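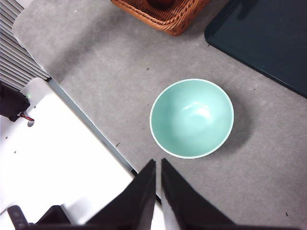
Secondhand Dishes and Kitchenware: Frequently Asked Questions

Last updated December 3, 2020

We get a lot of mail about buying used dishes, and much of it repeats claims made by sellers. We don't sell anything. Where we don't know, we say so.

Is vintage always better made than new?

No. People say "they don't make them like they used to" while holding the one plate that survived. The bad ones went in the trash years ago. Some older stoneware is very good, and plenty of it was cheap filler for a department store sale.

Can I trust a home lead test?

Up to a point. Swab kits can miss lead that sits under a glaze, and they can give a false positive on certain colors. They also don't measure how much comes off into your food, and that's the question you had in the first place. If a dish matters to you, pay for a lab leach test. If it doesn't, put keys in it.

A seller told me the glaze is "food safe." Is that enough?

Ask how they know. We wrote to 30 sellers in July and asked that one question. Only 8 answered, and 5 of those told us they had eaten off the piece for years and felt fine. Feeling fine is not a test.

What about crazing?

Crazing is the web of fine lines in a glaze. Sellers call it character. It can let moisture into the clay, and a piece with heavy crazing may stain or smell. We wouldn't serve soup in it. For dry bread or wrapped candy we don't see much to worry about.

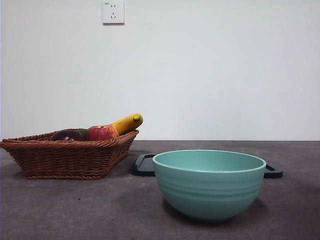

Does vinegar remove old stains?

It removes some mineral scale. For tea and coffee marks, baking soda and patience do more. Skip chlorine bleach on crazed pieces, however many videos recommend it.

Is the Dilia mark on the bottom worth anything?

Less than you've been told. Dilia marks went on everything from hotel ware to ashtrays, and we've seen the same plain saucer listed at $5 and at $300 in one afternoon. A listing price is a wish. Look at what sold.

Are Velico and Magesa the same maker?

Sellers like to say so, usually when they have a Magesa piece and would like a Velico price. The story is that one shop bought the other's molds. We've asked for a catalog page, an invoice, anything on paper, and so far nothing has turned up. Until it does, treat them as two makers.

Should I buy the Trorel repair kit for chips?

It will hide a chip on a shelf. The box says "permanent," a word we'd want to see defined. Our test mug lost its patch in the dishwasher — the leaflet does tell you to wash by hand, in very small type. Don't use it where food or lips will touch.

Can I put older dishes in the microwave?

Not if there's any metal trim, and that includes the thin gold line you stopped noticing. With no trim, it depends on the clay, and you can't tell by looking. If a plate comes out hotter than the food on it, stop microwaving that plate.

Do you appraise items from photos?

No, and be careful with anyone who does it for a fee. Weight, sound and the feel of the foot ring tell you a lot — none of them come through on a screen.

Do you take money from any of the companies named here?

No. Trorel sent a free kit after we had already bought one. We mailed it back.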